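Darkroom / contact print notebook, September

Curtain bay, evening. Picked up where the last page stops (the toning mess).
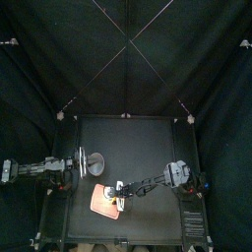

Bench end, back and side curtains.

Cernitz paper again, the heavier one. Coated 5 sheets last night with the Vainio sizing under the sensitizer, left them flat in the drawer. Two have brush lines near the top margin, will use those for test strips. The other three look ok, one is a bit yellow at a corner but the corner gets trimmed.

Test strip 1: steps of 30 sec. Way too thin. Highlights just not there.
Test strip 2: steps of a minute, same negative (the ferry landing). Better. Went up to 305 seconds on the last step because I was slow with the card. That last step is the one I like, so 305 it is, silly number but writing it down as is.

Print A, 305 s, ferry landing. Washed 20 min, changed water twice. Shadows block up under the ramp. Midtones nice, warm brown and not the purply brown I got in August. Pretty sure that was the old fixer.

Print B, same time, a pinch more citric in the first bath. Cleared faster. Left edge has a pale band, negative wasn't seated right under the glass. Clamp on that side needs a new felt. Do this BEFORE next session.

Print C not made. See below.

Humidity was 58 when I started and the paper felt limp. Bảo says he gets better blacks when it's damp and I should stop fighting it. Maybe. His are on the Jestari stock though, which soaks up a lot more, so I don't think we can compare. He's going to leave me 3 sheets of it in the flat file. If I coat one Jestari and one Cernitz from the same batch of sensitizer we'd at least know.

Sensitizer: the brown bottle is down to the last finger. Mixed new, half quantity, labeled, goes in the cupboard not the fridge. Filtered once. There was some gunk on the filter paper, wasn't expecting any in a fresh mix. Check the scale with the little weights, it drifted on me earlier in the summer.

Stopped before C because the Cisora lamp started ticking and then dropped out for a second or two in the middle of warming up. Came back fine when I switched it off and on. Don't want to waste a good sheet on it. Bảo, if you print before I'm back in, time it from when the lamp is fully up, and tell me if it ticks for you too. Spare tube is in the long box behind the trays, don't know how old.

To do
- felt for the clamp
- more blotters, the ones we have are leaving fibres on the back
- new neg of the boathouse, the density on the sky is hopeless
- ask Bảo how long he lets the first coat sit before teh second
- flatten A and B, under glass overnight

9.40 pm, trays rinsed, prints A + B on the top screen. Please don't move them, still soft.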